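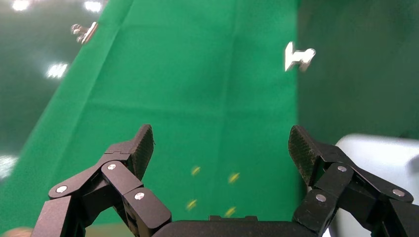 Green cloth with soft creases and folds.

Home | Recipes | Newsletter | Find a Class | Contact

From the Oltwood Kitchen: Cornbread Season!

October is when our ovens really get going, and this month it's all about skillet cornbread. We've been making ours with Lumbao stone-ground meal (coarse, sweet-smelling, wonderful) and we can't stop eating it! Put a cast-iron skillet in the oven at 425°F while you mix two cups of meal, a teaspoon of salt, a teaspoon of baking soda, two eggs and a cup and three-quarters of buttermilk. Swirl three tablespoons of butter around the hot skillet, pour most of it into the batter, give it a quick stir and tip everything back in. You want to hear that sizzle! Bake for 18 minutes, or until the edges pull away and the top is golden.

Leftovers are great split and toasted under the broiler, with honey or a spoonful of pepper jelly. Stale ones make terrific stuffing.

We sent the spring recipe booklet to 2,065 of you, and nearly 800 wrote back asking for more breads. So the winter one will have a whole chapter of them, including the sweet potato rolls from our Brarnovance class.

Oltwood Kitchen Newsletter | Contact us | © Oltwood | Back to top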